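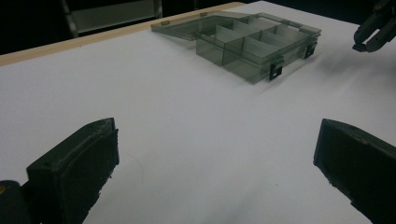
Cobrar en una moneda y pagar en otra: lo que conviene revisar antes del verano

La sección de este mes responde a varios correos de lectores que tienen un negocio pequeño y venden fuera. Casi todos preguntan lo mismo con distintas palabras: si deben cambiar las divisas en cuanto las reciben o esperar a un momento mejor. No hay una respuesta que sirva para todos, pero sí hay una manera ordenada de llegar a la propia.

Empecemos por el caso que más se repite. Una empresa factura en dólares a un cliente extranjero, con pago a 90 días, y tiene en euros los sueldos, el alquiler y casi todas las compras. Desde que emite la factura hasta que cobra, su margen depende en parte de un precio que no controla. Si el dólar sube, ingresa más euros de los previstos. Si baja, ingresa menos, y los gastos siguen siendo los mismos.

Muchos responsables de negocios pequeños miran solo el día del cobro. La exposición empieza antes, cuando se envía el presupuesto, y a veces cuando se publica una tarifa en moneda extranjera con validez para toda la temporada. Una tarifa fijada en enero y mantenida hasta septiembre es un compromiso de cambio de nueve meses, aunque en la contabilidad no aparezca en ninguna parte.

Musa Aliyu lleva la administración de Manstead, una distribuidora de material de riego que compra en euros y vende una parte en libras y otra en dólares. Nos contó que durante años guardaron las libras en una cuenta aparte «hasta que mejorase el cambio». La cuenta crecía, la tesorería en euros se quedaba corta y al final había que convertir de golpe para pagar impuestos, al precio que hubiera ese día. Ahora convierten una parte fija de cada cobro en la misma semana en que llega y dejan el resto para los pagos que tienen en esa moneda.

El segundo punto es justamente ese, los pagos en la misma moneda. Antes de contratar cualquier cobertura hay que ver qué gastos pueden atenderse con la divisa que ya se cobra. Licencias de programas, transporte internacional, comisiones de agentes, algún proveedor que acepte facturar en dólares. Cada pago que se compensa con un cobro es una conversión que desaparece, con su diferencial y su comisión. En Manstead el transporte marítimo se pagaba en euros por costumbre, y bastó con pedir al transitario que emitiera las facturas en dólares.

Sobre el diferencial hay bastante confusión. El tipo que aparece en los buscadores y en la prensa es el medio del mercado, y a ese precio no compra ni vende casi ninguna pyme. El banco aplica el suyo, con un margen que puede no figurar como comisión en el extracto. Para saber cuánto se paga de verdad hay que hacer una cuenta sencilla: anotar el tipo medio a la hora de la operación, multiplicarlo por el importe y comparar el resultado con lo abonado. Con una transferencia de 1,000 dólares se ve enseguida. Si faltan 13 euros respecto al cálculo, ese es el coste de la operación, se llame como se llame.

Conviene repetir la cuenta con importes distintos, porque algunas entidades aplican tramos. También conviene hacerla a horas distintas. Fuera del horario de mercado los márgenes suelen ampliarse, y lo mismo ocurre en los minutos que rodean la publicación de un dato de inflación o una decisión de tipos de interés. Quien no tenga prisa puede evitar esas ventanas sin ningún esfuerzo.

El seguro de cambio

Es el instrumento más conocido entre las empresas pequeñas y el que más quejas genera en nuestro buzón. Funciona así: la empresa y el banco acuerdan hoy el tipo al que se cambiará una cantidad en una fecha futura. Llegado el día, se cambia a ese precio, esté donde esté el mercado. El tipo pactado no es una previsión del banco. Sale del cambio actual y de la diferencia entre los tipos de interés de las dos monedas, más el margen de la entidad.

Las quejas suelen venir de dos situaciones. La primera, el cliente extranjero paga tarde o cancela el pedido, y la empresa se ha comprometido a entregar unos dólares que no tiene. Hay que prorrogar el contrato o cerrarlo, y el cierre puede salir caro si el mercado se ha movido en contra. La segunda es de percepción: el dólar sube después de contratar el seguro y el empresario siente que ha perdido dinero. Ha renunciado a una ganancia posible a cambio de conocer su margen, y eso debería haberse hablado antes de firmar.

Por eso muchas empresas cubren solo una parte. Chidubem Mohammed, asesora de tesorería en Vimlow, suele proponer a sus clientes que empiecen con un 40 por ciento de los cobros previstos y que decidan el resto cuando los pedidos estén confirmados. «El porcentaje importa menos que tenerlo escrito», explica. «Si cada mes se discute según lo que haya dicho la radio, al final se cubre tarde y se cubre mal.»

Su recomendación es una hoja de una sola página con el porcentaje mínimo y el máximo, los plazos, la persona que puede contratar y quién la sustituye en vacaciones. Esto último parece menor, pero agosto es un mes de poco volumen, con movimientos a veces bruscos, y es cuando más empresas se encuentran con que la única firma autorizada está de viaje.

Las opciones son la otra alternativa habitual. Dan el derecho a cambiar a un precio determinado, sin la obligación de hacerlo, y a cambio se paga una prima por adelantado. Para un pedido que todavía no es seguro pueden encajar mejor que un seguro de cambio. Hay que desconfiar de las estructuras que se ofrecen «sin prima»: el coste está en otro sitio, normalmente en una obligación que se activa si el mercado cruza cierto nivel. Quien no sepa explicar con un lápiz qué ocurre en ese caso no debería contratarlas.

Plataformas y cuentas multidivisa

Varios lectores preguntan por las cuentas que permiten recibir y mantener varias monedas. Son útiles para quien cobra importes pequeños y frecuentes. Antes de abrir una hay que mirar cuatro cosas: si el dinero está protegido por un fondo de garantía de depósitos o solo separado del patrimonio de la entidad, qué cobran por mantener saldos, cuánto tarda la salida hacia el banco habitual y si el extracto sirve tal cual para la gestoría. Plisby, una tienda en línea de repuestos, tuvo que rehacer un trimestre entero porque los informes descargados mostraban los cobros netos de comisión y la contabilidad necesitaba el bruto.

El registro contable merece una nota. La factura se anota al tipo de la fecha en que se emite y el cobro al tipo del día en que llega. La diferencia va a resultados, como ganancia o como pérdida. Si al cierre del ejercicio queda una factura pendiente en divisa, se valora al tipo de esa fecha. No es complicado, pero exige guardar la fuente del tipo utilizado y usar siempre la misma — los cambios de referencia que publica el banco central a diario son lo más cómodo.

Queda la pregunta de siempre, si el dólar va a subir o a bajar en los próximos meses. En esta carta no hacemos previsiones de cambio. Los movimientos a corto plazo dependen de datos que aún no se han publicado y de cómo los lea el mercado. Lo que sí puede hacer cada empresa es calcular a qué tipo deja de ganar dinero con un pedido. Ese número se obtiene con los costes propios y no hay que esperar a ningún analista. Bunnag, un importador de té que nos escribe a menudo, lo lleva apuntado en la misma hoja donde prepara los presupuestos, con una línea para cada moneda.

En junio trataremos los créditos documentarios y las demoras en el cobro de clientes extranjeros. Las consultas para ese número pueden enviarse respondiendo a este mismo correo, indicando la moneda y el plazo de pago habitual. No hace falta incluir importes ni nombres de clientes.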